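Projektbericht: Zurück aufs Feld nach dem Kreuzbandriss
Sportprojekt im Wahlfach, Partnerverein SV Hilport

Für unser Projekt haben wir ein halbes Jahr lang die Football-Mannschaft in Hilport begleitet, und es war das Beste, was wir in diesem Schuljahr gemacht haben! Uns hat interessiert, wie Spieler nach einer schweren Knieverletzung wieder in den Kader finden.

Mitgemacht haben 16 Spieler, zwei davon nach einem Kreuzbandriss. Jeden Samstag haben wir Sprintzeiten und einbeinige Sprünge gemessen und alles in unseren Trainingsplan Norkex eingetragen (den Namen haben wir selbst erfunden, nach langem Streit). 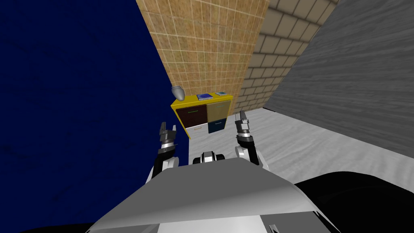

Ergebnisse
Beide Rückkehrer lagen am Anfang beim Sprung auf dem verletzten Bein deutlich hinten. Nach fast 4 Monaten war der Unterschied zum gesunden Bein kaum noch messbar, das hat uns richtig umgehauen. Beim Richtungswechsel ging es langsamer voran, und hier spielt der Kopf wohl stark mit: Einer erzählte uns, dass er vor jedem Cut noch an den Moment im Spiel gegen Planduvham denkt.

Was wir anders machen würden
Die Stoppuhr war zu ungenau, Lichtschranken wären super gewesen. Außerdem hätten wir die Fragebögen gern schon im Dezember verteilt. Nächstes Jahr wollen wir auch beim Nachwuchs messen.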